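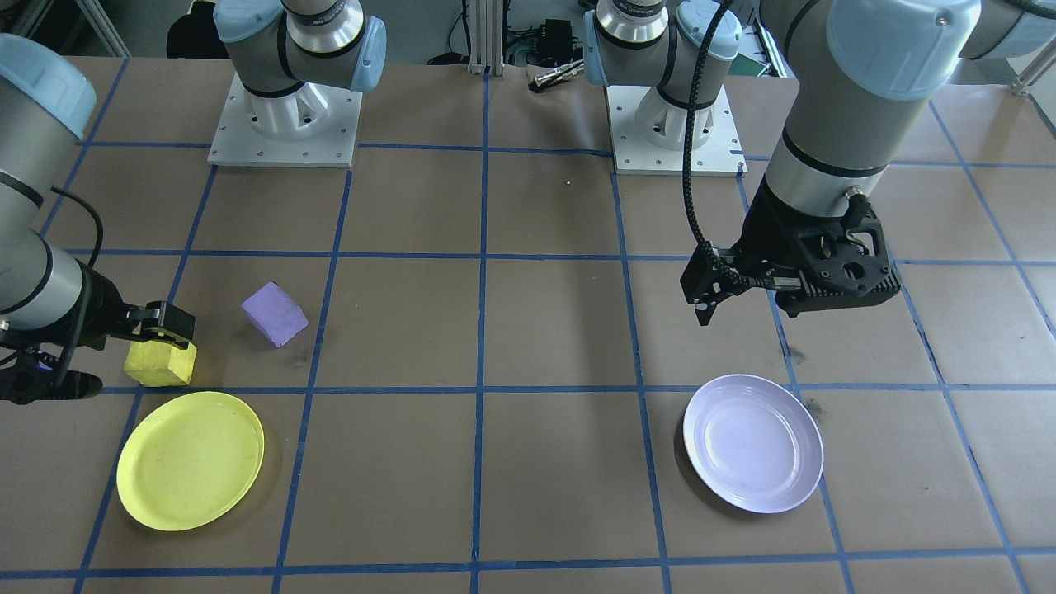
Ticket: Tabletop surface, tape grid lifting and paper shifting
Site: Drurnum, sorting table
Opened by: Hiyori Minami
Assigned to: Gilberto Salazar
Priority: Normal
Status: Closed

Hiyori Minami, Thu 18 September
Blue painter's tape is lifting at several crossings on the brown paper. The raised ends catch the rims of the plates when they are slid into place. The yellow plate lies across a vertical line and is the worst affected. The pale lavender plate sits just below the central horizontal line and has not caught so far. Foam blocks are not affected unless they are dragged. The paper also creeps toward the front edge during the day. Measured 7 mm of drift between morning and close.

Gilberto Salazar
Which roll was used for the last relay? The June paper came from Skumis and the current one may be from Perov. Also confirm whether the tape was laid before or after the paper was fixed down.

Hiyori Minami
Perov paper. Tape went on first, with the paper held by weights only. Edges were fixed afterward.

Gilberto Salazar
That explains the drift. The paper was still curled from the roll when the grid went on, so the tape is under tension and pulls up at the crossings. Pressing the ends down again will hold for a day at most.

Sayaka Kaneko
Tried pressing with a roller anyway before reading this. Ends lifted again after roughly 22 hours. Also wiped the yellow plate in case residue was making it stick. The scuffs in the center are in the plastic and do not come off. No residue found on the underside.

Gilberto Salazar
Leave the plate as is. Procedure for the relay:
1. Clear plates and blocks. Note the plate positions against the grid first.
2. Strip tape and paper. Wipe the tabletop and let it dry.
3. Roll out new paper curl side down, leave weighted for 2 hours.
4. Fix the long edges, then the short edges.
5. Lay all horizontal lines, then all vertical lines. Cut the ends, do not tear.
6. Press each crossing by hand.

Joscha Ehlers
Is the line spacing staying the same? The plate positions on our sheet are given by square.

Gilberto Salazar
Same spacing. No change to the sheet.

Sayaka Kaneko
Relay done per the steps above. One vertical line had to be pulled and laid again, it was off by the width of the tape at the far end. Plates back in their noted positions. Slid the yellow plate over the line 25 times, no catching.

Hiyori Minami
Checked at close the next day. No lifted ends. Drift not measurable.

Gilberto Salazar
Closing. Remaining Perov paper can be used if it is flattened first.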